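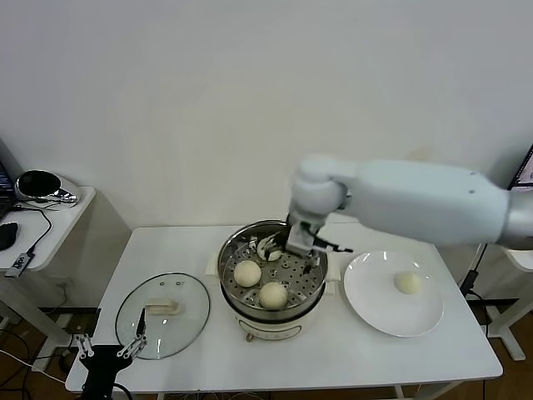
Steamer pot with perforated tray, on the white table.

Ritwood Latent Print Kit, Field Version

Fingerprint powder has one ambition in life, and that is to end up on your shirt. The Ritwood kit can't change its nature, but it does keep the powder in jars with lids that shut, and anyone who has opened a case bag after a bumpy ride knows what that's worth.

The kit was put together by Zohreh Farahani after nine years of dusting window frames in places where the heating was off. She wanted a case she could open with gloves on, brushes that didn't shed, and lifting tape with an end you could find before lunch. Two of those took a single winter. The tape took longer.

What's in the case

Black powder, one jar
White powder, one jar
Magnetic powder, one jar, with wand
2 fiberglass brushes in hard tubes
1 feather brush, for people who learned on feather and won't hear otherwise
Lifting tape, clear, one roll with tabbed end
300 backing cards, half white and half black
Photo scales, adhesive, 30 to the sheet
Evidence labels with room for a real signature
Foam insert, cut to fit everything above and nothing else

The case itself is gray and locks with a key. A spare key comes in the box. Please don't store it in the case.

Choosing a powder

Black on light surfaces, white on dark ones, and magnetic on shiny or coated surfaces where you'd like to keep the brush off the ridges. Magnetic powder is a poor choice on steel, for reasons that will become clear the moment you try it. On anything patterned, test a patch well away from where a hand would naturally go. Use less powder than you think you need. Then use less than that.

Photograph the print before you lift it. We print this inside the lid in large type, and Norbert Vávra, who runs our training days at Urndale, would like it larger.
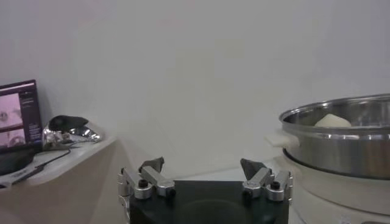 Can I use this kit on a surface that has been wet?
Let the surface dry completely at room temperature first, then dust as normal. If it has to be examined while wet, you need a small particle reagent, and we sell that separately under part number 257.

Refills

Every item can be bought on its own, including the foam, which people seem to lose more often than you'd expect of something that size. Powder jars from the older Pirwood case fit this one. The Pirwood brushes don't, as their tubes are a hair too long, and we have heard about it from most of our customers by now.

Cards come in packs of 30 or 300. There is no pack in between. Oldřich Brabec in the warehouse has been asked, and his position is firm.

Care

Spin fiberglass brushes clean between your palms and store them dry. Don't wash them. Keep one brush for each powder and mark the handles, or in a month you will own several gray brushes and a strong opinion about your colleagues. Replace a brush that has been used on anything biological. Wipe the magnetic wand with a dry cloth and keep it away from the photo cards, your bank cards, and the office cat's collar.

What customers say

"Survived the trunk of my car from March until the leaves came down. The label printer next to it did not." – Štefánia Polák

"Good kit. The catalog said charcoal and the case is plainly gray." – Ctibor Krajčí

Ordering

The kit is sold to police departments, labs, schools, and private examiners. Orders placed before noon leave the same day. Teaching sets with practice tiles are listed under Lukáč, our classroom range, and ship from the same shelf.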